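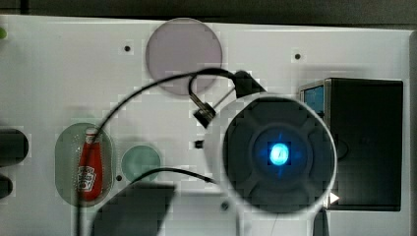

About us

Hi, and welcome to Tedside! I run a small shop and hire library for play kitchens and pretend food, out of the front half of an old hardware store on Clellard Road. I started with 2 tubs of plastic veggies and a till drawer that stuck, and it sort of grew from there (my garage has never recovered).

What we stock

Mostly kitchen bits. Colanders, plates, cups, and lots of grocery play, because kids love the stuff they already know from the fridge door at home. A red tomato ketchup bottle standing in a grey colander will keep a four-year-old going for ages, I promise you! I'm fussy about labels too. If the little tomato has rubbed off, it goes in the bargain tub. 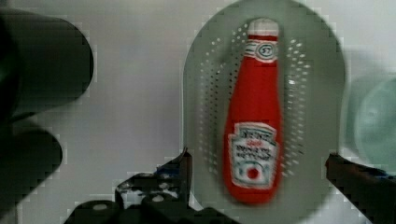

How hiring works

Pick a tub, keep it for 15 days, bring it back rinsed. Everything packs into Unitz crates, so please don't squash the lids on. Daycares and kindies can book 10 tubs at a time, and there are 300 pieces on the spare parts shelf if something goes walkabout under the couch.

Setting up at home

You don't need a fancy play kitchen. My favourite setup is a plain white table with a big round plate and a toaster oven on the right (keep a real one unplugged, please). Our Fabbri tea sets go nicely on it as well.

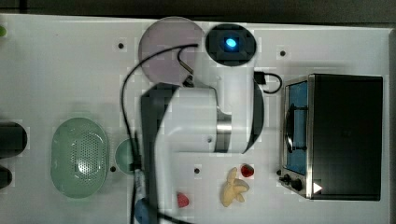
Marlowe Street Kindy wrote to tell us that their lot now serve lunch to the teddies before they'll eat their own, and asked if we had any more colanders. We do, the new ones are in from October.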